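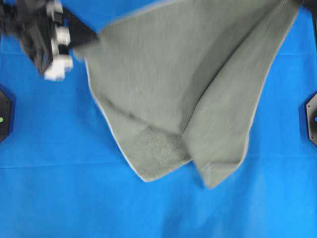
How much does a towel robot cost?

28 shares | 4 comments

Quick one today, kids! Say your school wants a robot that can fold towels. Off to the shop? Nope. First you make a list. Then a budget, a plan for spending money so it doesnt run out halfway. 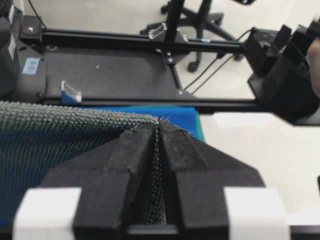

Grippers come first on the list. They're the robot's hands, and the bit that wears out. Two fingers, a squeeze, done. But cloth is bumpy and squashy, like the grey stuff pinched up into a fold there, and fingers collect dust and lint. So budget for spare pads. Pevell, our pretend-shopping partner, sells a pack of 4 for £40.

Next, arms. One or two? One arm is cheaper. Try folding a towel with one hand behind your back, though. Go on, try it.
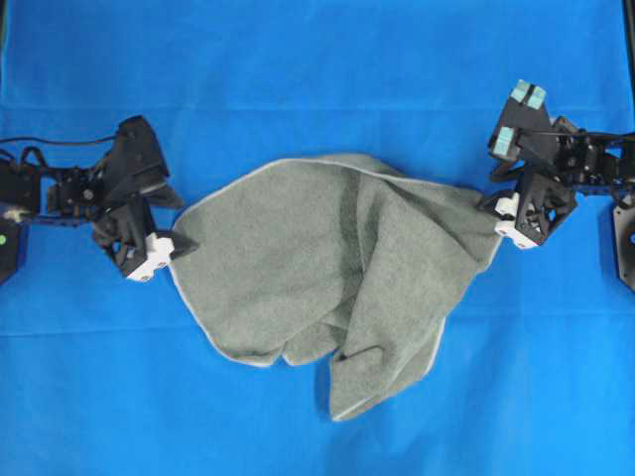

Two arms, one towel. Nice and stretched!

Two Sillari arms came to £2,459 on our list. Gulp. Then there's the boring stuff people forget: cables, a cloth for the table, screws. Another £156. And time! Delivery can take up to 40 days, so order in

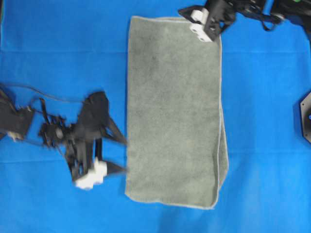 October if you want it working after Christmas. Also leave a bit of money over for teh things that break. Grown-ups call that contingency. Add it all up, check it twice, then ask for the money.

Comments (4)

Dalisay Class 4: we tried the one hand thing. Impossible!!

Junhao Li: Can it do socks?

larholm_mum: More than my car cost.

Pip: i would buy three arms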